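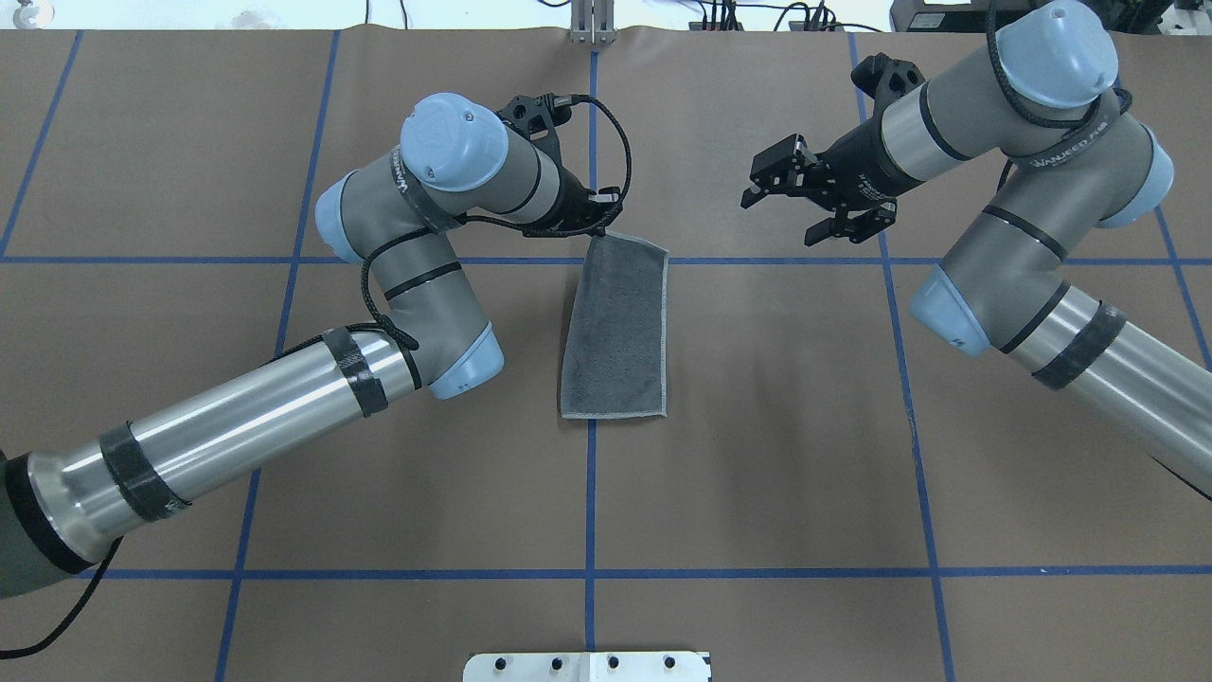 Grey rectangular towel held at its top edge over the taped table.

Makik Household Linen Records

README and data card, version 2
Last updated February 27, 2022

Overview

Makik is a text dataset of household linen descriptions and care instructions in Canadian English. It covers towels, tea towels, sheets, pillowcases, tablecloths, napkins and blankets. There are 3,000 item descriptions and 2,000 care label transcriptions. Some care labels belong to an item in the description set and some don't, so the two tables are joined through a separate link file.

The records were compiled for the Brurkeck catalogue, which lists linen from estate sales, church sales and closed guest houses. The catalogue needed one vocabulary for things that people name in many ways. A tea towel is a dish towel in one box and a glass cloth in the next. A washcloth may be a face cloth, a facecloth or a flannel. Makik keeps the wording found in the source and adds a normalised term beside it.

Files

The archive unpacks to 6 files.

items.csv – one row per linen item
labels.csv – one row per transcribed care label
links.csv – item and label identifiers, paired
terms.csv – normalised vocabulary with known variants
colours.csv – colour terms and their groupings
licence.txt – terms of use

All CSV files are UTF-8 with a header row. Fields are separated by commas and quoted only where needed. Line breaks inside a field were replaced with a single space.

Fields in items.csv

item_id: text. Stable between versions.
term_source: the name of the item as written in the source.
term_norm: the normalised name, always present in terms.csv.
fibre: cotton, linen, union, wool, synthetic, mixed or unknown.
weave: plain, twill, terry, waffle, damask, huckaback or unknown.
colour: a term from colours.csv. Grey is spelled with an e.
width_cm, length_cm: measured flat, no tension, hems included.
edge: hemmed, selvedge, fringed, whipped or raw.
condition: a value from the scale described below.
note: free text, often empty.

Fields in labels.csv

label_id: text.
text_raw: the label as printed, including line order and odd spacing.
text_clean: spelling left alone, spacing repaired, capitals lowered.
language: en, fr or both.
symbols: care symbols given as words, separated by semicolons.
legible: yes, partial or no.

Where a label is only partly legible, missing words are marked with square brackets and nothing is guessed. A label with legible set to no still has a row so that links.csv does not point at a gap. Filter these out before doing anything with word counts.

How the descriptions were written

Older descriptions were typed from handwritten sale sheets. The sheets are brief and favour the seller: "good towels, large" is a typical entry. Newer descriptions were written with the item laid out on a table. The describer records the name, then the fabric, then the size, then the wear. Laundering comes last, and only when there is a label to go by.

Measurements were taken in centimetres. Sheets that gave inches were converted and rounded to the nearest whole centimetre, and the original figure was moved to the note field. Terry towels are awkward to measure because the body stretches more than the borders. For these, width was taken across the border and length along the side hem.

Union cloth – a cotton warp with a linen weft – was easy to mistake for plain linen on the older sheets. Those entries were left as linen in term_source and corrected in the fibre column only when the label supported it.
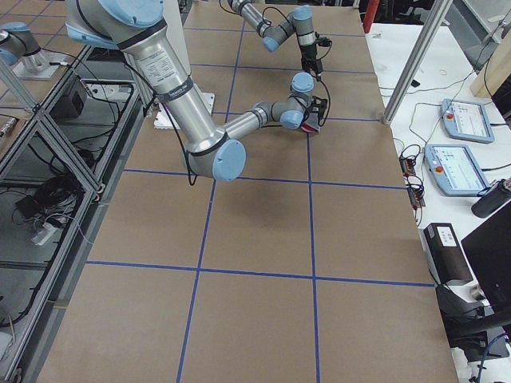 Long work table with kraft paper and blue tape marking out large rectangles.

Condition scale

unused: original fold or tag present.
good: no holes, no stains, hems intact.
worn: thinning or fading, still usable as intended.
mended: at least one repair, visible or not.
rag: suited to cleaning or patching.

The scale is not an order from best to worst. A mended damask tablecloth can be in far better shape than a worn one, and the catalogue prices them that way. Please don't turn the column into numbers and average it.

Changes in version 2

The colour column was rebuilt. Version one let describers type whatever they liked, which produced oatmeal, ecru, natural, cream and off-white for what may be the same cloth. These now share a grouping in colours.csv, with the typed word kept in the note field.

Duplicate rows from the Trurneck box lists were merged. Sets of matching napkins used to be split into single rows. They now appear once, with the word "set" at the start of the note. The number in a set is given only if the sheet gave it.

French text is no longer stripped from bilingual labels. Accents were checked by hand.

Known problems

Towels are over-represented and blankets are thin on the ground, as blankets tend to sell before anyone writes them up.

Fibre is unknown for many items without a label. Burn tests were not done.

Waffle and honeycomb were treated as the same weave. Some weavers will disagree, and the source word is still there if you need it.

Flannel is both a fabric and a washcloth in this material. The normalised term separates them, but term_source does not. A plain search on that word will bring up pyjama offcuts, sheets and face cloths together.

Dates of manufacture are absent. Sale sheets did include guesses such as "prewar", and these were dropped.

Suitable uses

Vocabulary work, catalogue clean-up, spelling checks for Canadian retail text, and teaching people to write short item descriptions. The labels are useful for studying how washing instructions are worded in both official languages.

The data should not be used to value a collection. It holds no prices, and condition was judged by eye. It is also a poor guide to how an unlabelled textile should be washed.

Related material

The Tudose term list covers lace and trimmings and uses the same layout as terms.csv. The two can be stacked without renaming columns, though "edging" is defined differently in each. Tudose is distributed separately and has its own licence.

Licence and corrections

Makik may be copied, changed and shared, including for commercial work, as long as the dataset name and version are given. Labels are reproduced as short factual text.

Corrections are welcome through the catalogue's contact form. Quote the item_id or label_id and the field in question. Accepted corrections go into the next version, and identifiers of removed rows are not reused.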